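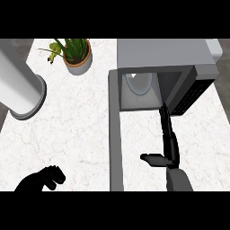
4. Caring for a sealed marble counter

Trelberg counters leave the shop with one coat of sealer. Put on a second coat after the counter is fitted, then one each year.

Before you start

Clear the counter and move any plants. Open a window. You will need the Panby sealer, two cotton cloths and a soft brush.

Caution: Do not use vinegar, lemon juice or bathroom cleaner on marble. They etch the surface, and sealer will not hide the marks.

Applying the sealer

1. Wash the counter with warm water and a drop of dish soap. Rinse twice.
2. Let it dry overnight.
3. Shake the bottle and pour a small pool near the back wall.
4. Spread it with the brush in long strokes, working toward the front edge.
5. Wait 10 minutes. Wipe off all the sealer left on top with a dry cloth.
6. Buff with the second cloth until it no longer drags.
7. Keep the counter dry until the next morning.

Note: If a haze remains, wet a cloth with fresh sealer, rub the spot and buff again right away.

For dull patches, use an 800 grit pad by hand, with water. Do not go coarser than 600. Reseal the patch afterward.

Deep scratches and chips are covered in section 5.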